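Itziar Echevarría
@itziar_echevarria

Petit fil sur l'entretien des plans de travail en bois massif. On m'a posé la question plusieurs fois en février, je regroupe tout.

1/ D'abord l'huile. J'ai utilisé pendant des années la Barua, une huile dure du commerce. Elle tient bien mais elle jaunit sur les bois clairs. Depuis deux ans je suis passée à la Wudwood, plus fluide, qui laisse la teinte presque intacte.

2/ Quantité : très peu. L'erreur classique, c'est de verser directement sur le bois. On en met sur un chiffon de coton, on étale, on attend 11 minutes, on essuie tout ce qui n'est pas entré. S'il reste un film brillant, ça collera pendant des jours.

3/ Deux couches à 24 h d'intervalle pour un plateau neuf, une seule en entretien. Les bouts (le bois de bout, donc les petits côtés) boivent beaucoup plus, prévoyez une couche de plus à cet endroit.

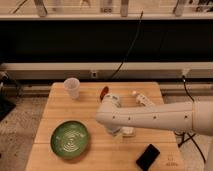
4/ Les joints entre panneaux. C'est là que l'eau s'installe. Je passe l'ongle dessus tous les mois : si ça accroche, je ponce au grain 180 dans le sens du fil, puis 240, et je rehuile la zone. Pas de mastic silicone, il se décolle et l'huile ne prend plus autour.

5/ Les taches noires, c'est du fer + de l'eau + du tanin, surtout sur le chêne. Une boîte de conserve mouillée oubliée une nuit suffit. Acide oxalique dilué, gants, rinçage, séchage complet. Le citron marche sur les petites traces, pas sur les vieilles.

6/ Rayures de couteau : je laisse. Un ponçage général tous les 4 ans, le reste du temps ça ne vaut pas la peine d'y passer un après-midi.

7/ Pour le nettoyage courant, savon noir très dilué et chiffon bien essoré. J'ai essayé le spray Zerosard, ça dégraisse fort — trop fort, le bois était terne et rêche au bout de deux semaines.

8/ On me demande si on peut poncer les plateaux plaqués de Putby. Regardez l'épaisseur de la couche de bois sur la tranche. En dessous de 2 mm je n'y touche pas, ou alors à la main avec un grain fin.

9/ Et les chiffons imbibés d'huile : à plat dehors pour sécher, ou dans un bocal d'eau fermé. Jamais en boule dans la poubelle, ils peuvent prendre feu tout seuls.

10/ Pour l'hévéa je n'ai pas d'avis, je n'en ai jamais eu chez moi. Si quelqu'un en a, je veux bien savoir comment il vieillit près de l'évier.

Contact — Mentions légales — © Itziar Echevarría — Retour en haut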